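Cómo elegir una lámpara para el dormitorio sin fiarse de los vatios

7 de julio de 2022

Llevo varias semanas cambiando la iluminación del dormitorio y he acabado con más notas de las que pensaba. Las paso a limpio aquí porque las fichas de los fabricantes mezclan magnitudes y es fácil comprar mal.

El punto de partida era un plafón Duditz de techo, colocado en el centro de la habitación, con luz de 4000 K. La cifra figura en la caja como «blanco neutro». Para hacer la cama o buscar un calcetín funciona bien. Para leer por la noche resulta demasiado fría, y además la fuente queda detrás de la cabeza y la sombra cae sobre la página.

Temperatura de color y reproducción cromática

Son dos datos independientes y conviene leerlos por separado. La temperatura de color indica si la luz tira a cálida o a fría. El índice de reproducción cromática (IRC) compara cómo se ven los colores bajo esa luz con cómo se ven bajo una fuente de referencia. Una lámpara puede ser cálida y tener un IRC mediocre, y entonces los tonos cercanos se confunden. Donde más lo noto es en la ropa: azul marino y negro, gris y verde oscuro, azules apagados con algo de violeta. Con un IRC inferior a 80 he llegado a emparejar mal los calcetines.
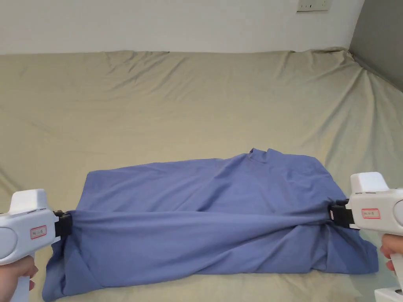 Lúmenes y lux

El lumen mide el flujo total que emite la lámpara. El lux mide lo que llega a una superficie, es decir, lúmenes por metro cuadrado. Para leer interesa lo segundo. Mi referencia son 300 lux sobre el libro, medidos con un luxómetro Gradix de gama baja que no está calibrado, así que tomo sus lecturas como comparativas.

Con el plafón solo no alcanzaba esa cifra en la zona de la almohada. Con un aplique Pagano de brazo articulado, casi 5 W de consumo, la supero sin dificultad siempre que el brazo quede extendido. Plegado contra la pared, la mitad de la luz se va al cabecero.

Regulación y parpadeo

No todas las bombillas LED admiten regulador. Las que no lo admiten pueden parpadear, zumbar o apagarse de golpe en el tramo bajo. Probé tres con el mismo regulador Sirkano de corte de fase:

- La primera zumbaba por debajo de la mitad del recorrido.
- La segunda regulaba bien, pero tardaba en encender si el mando estaba al mínimo.
- La tercera no dio problemas y es la que se ha quedado.

La carga mínima del regulador también cuenta. Viene en el manual, no en la caja, y una sola bombilla LED puede quedarse por debajo.

Queda pendiente separar el circuito del plafón y el de los apliques, que ahora comparten interruptor. Hay que abrir la caja de derivación del pasillo y lo he dejado para septiembre.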